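Zonda Table Cover, Printed Fabric Series
Set-up and Care Guide

Section 3: Laying and smoothing the cover

Read this section before you open the second bag. The cover should be laid on a clean, dry table at room temperature. If it has been stored in a cold garage or car, leave it indoors overnight first.

Botanical print, laid on a table:

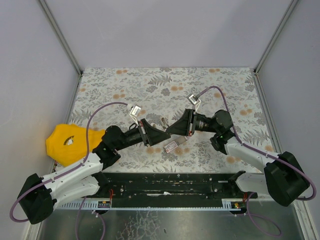
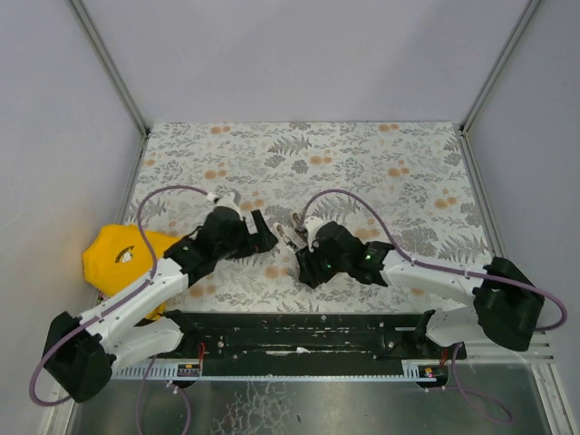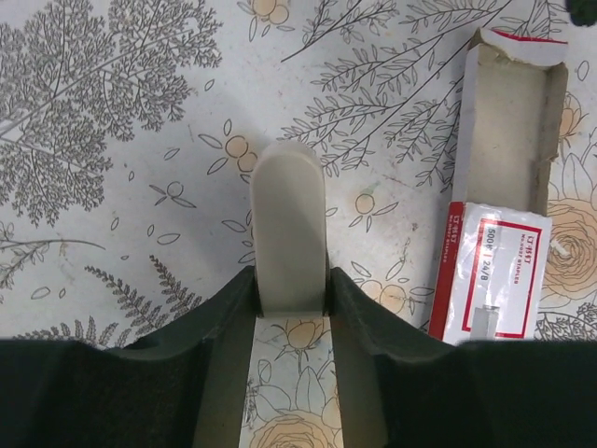
The botanical print has a direction on some tables and not on others, depending on where you stand when you use it. Decide this before you start, as turning a cover that has already been smoothed will put the creases back in. Look for the fern fronds. They are the largest part of the design and the easiest to line up by eye, while the small orange-tan blossoms are scattered between the sprigs and are no help in finding the middle. Pick one large frond, choose the edge of the table you want it near, and keep it there through all the steps below.

3.1 Before you begin

You will need:
the cover
a soft yellow or white cloth, dry
a tape measure
the four Pichler clips from the small bag

Wipe the table and let it dry completely. Crumbs and grit under the cover will show as bumps and can wear through the print.

3.2 Laying the cover

1. Unfold the cover on the floor or a bed, print side down. Leave it for 30 minutes if it has sharp fold lines.

2. Turn it over and lay it across the table with the print facing up.

3. Measure the overhang at each end. On a table set against a wall, the back edge may sit flush with the table and the extra fabric can go to the front.

4. Starting in the middle, smooth the cover outward with the dry cloth. Use long strokes and light pressure.

5. Fit one Pichler clip to each side, near the center. Do not fit clips at the corners until the fabric lies flat.

6. Check the position of your frond. If it has moved, take the clips off and repeat from step 3.

Note: A cover used inside a booth or cabinet with side walls should be 49 mm narrower than the inside width. Trim only along the plain hem.

Caution: Do not iron the cover on the table. Heat can mark the surface underneath.

3.3 Small items on the cover

Small parts and pale plastic pieces can be hard to spot against the leaves. If you sort small things at the table, put a plain tray down first. The Usia tray fits all cover sizes and has a raised lip.

Set metal items down without dragging them. A dragged edge can pull a thread, and pulled threads are not covered by the warranty.

3.4 Washing

Wash at 100 °F or below, separately for the first two washes. Use no more than 66 ml of liquid detergent. Hang to dry. Do not bleach.

Some shrinkage is normal, about 1 percent on the long side. Measure again before refitting the clips.

Spare clips are sold in bags of four. Ask for Iltetis part 500.

Section text checked by Kerttu Kiiskinen, Tue 18 January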